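Der rote Tisch und ich, wir haben im März endlich Frieden geschlossen. Jahrelang war er bei mir die Ablage für alles, was keinen Platz hatte: Kärtchen, Tücher, Bilderrahmen, Kabel, und irgendwo darunter vermutlich noch die Bedienungsanleitung für den alten Staubsauger. Bestellt hatte ich ihn damals bei Kundasell, für 80 Euro, und ich mag ihn immer noch sehr, vor allem die geschwungene Kante (an der man sich nie die Hüfte stößt!). Also: Kaffee gekocht, Radio an und angefangen mit dem Kleinkram. Ein blaues Tuch lag noch zerknüllt auf der Platte, dazu ein paar kleine Karten, und mit denen tue ich mich immer am schwersten.
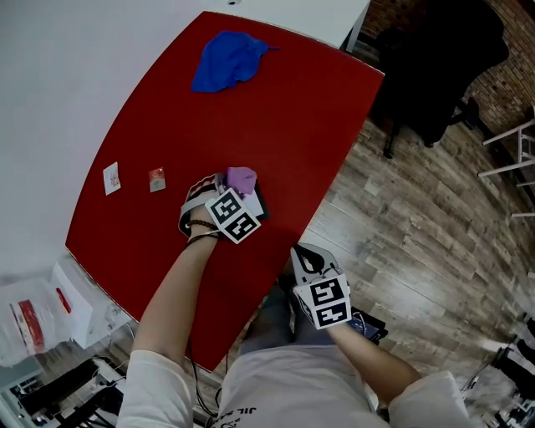
Karten gehören in eine Schachtel und Tücher in die Schublade, schrieb mir Kojo Dankwa dazu, und wer beides gleichzeitig sortieren will, sitzt abends noch da. Bei ihm in Zornden liege auf dem Tisch grundsätzlich nur, was am selben Tag gebraucht werde. Ich habe das eine Weile sacken lassen und muss zugeben, dass er mit der Schachtel recht hat. Meine stammt noch vom Umzug und fasst bestimmt etwa 60 Karten, wenn man sie ordentlich hochkant stellt.

Die Tücher sind ein anderes Thema. Ich falte sie nicht gern, ich lege sie lieber locker zusammen, und zum Abstauben zwischendurch ist so ein weiches Tuch ja auch wunderbar. Den schwarzen Rahmen möchte ich in den Flur hängen, gleich neben die Garderobe, sobald ich mich für ein Bild entschieden habe. Vorschläge nehme ich gern entgegen!

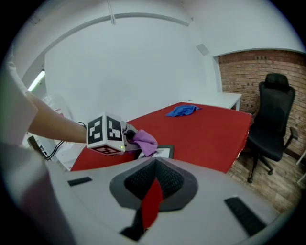 Lila Tuch über dem schwarzen Rahmen auf dem roten Tisch

Nächstes Mal kommt dann die Schublade dran, vor der ich mich schon seit Weihnachten drücke.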